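Bins and Blocks: the Small Sorting Table
Gallery by Ingvild Tveit, Kitcombe
Updated 2025-02-26

Welcome to my gallery page. I moved to Kitcombe from Haugland in April, and since then I am collecting ideas for sorting small things by color. At home I have 207 wooden blocks, most of them bought second hand in Voltville, and for a long time they all lived in one big bag. It was not practical. Now I use open plastic bins, and I try to learn which colors and sizes are good together on a table.

I write only a few lines for each picture. If you click on it you will get the larger size. Please ask before you use a picture on your own site.

Open bins, red and orange blocks

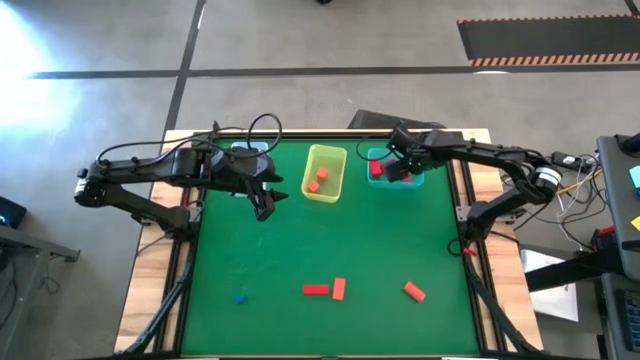
My own rule is to keep one color family in one bin, and to use bins of a different color than the blocks. For red blocks I like cold colors most. In the teal bin on the right the bright red block is very easy to find. The two orange-red cubes in the yellow bin are closer to their background, but the bin is translucent and it stays light inside. I also like the green surface under everything, it is calm for the eyes. My table at home is white and 80 cm wide, and I am now looking for a green mat of the same width.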